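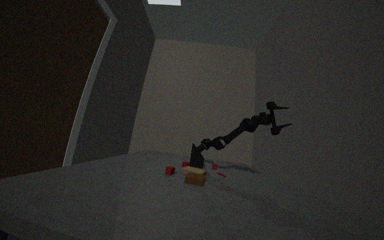 Rekha Jaiswal has been repairing household woodwork in Prondley for 19 years, mostly drawers, stools and chair legs. She works alone and takes in jobs until 5 in the afternoon. The work people ask about most is the smallest. A small wooden box set down on a gray tabletop doesn't look like much of a job, but she says boxes can take longer than chairs.

"With a chair you can get a clamp on it," she said. "On a little box there's no room, and people have usually tried glue already. I spend the first hour taking their glue out."

Jaiswal learned from Narendra Sandhu, who ran a shop called Stivura until he retired. He paid her by the piece and made her redo anything with a gap in it. "I was slow. I think I made less than the boy who swept up."

She now charges $24 for a basic hinge repair and quotes the rest after a look. The most she has billed for one piece was $2,000, for a writing desk with water damage down one side. It took most of a winter.

October is her busiest month. "Everyone wants the dining table done before the holidays, and they call three weeks ahead," she said. She has started turning down large tables after the summer - there is only floor space for one.

Asked whether she would take on a trainee, she said she had talked to one person, Meenakshi Bhatt, about Saturday mornings. "She wants to start with carving. I told her she'll start with sanding, and she hasn't called back yet."

Filed under: Local Trades, Interviews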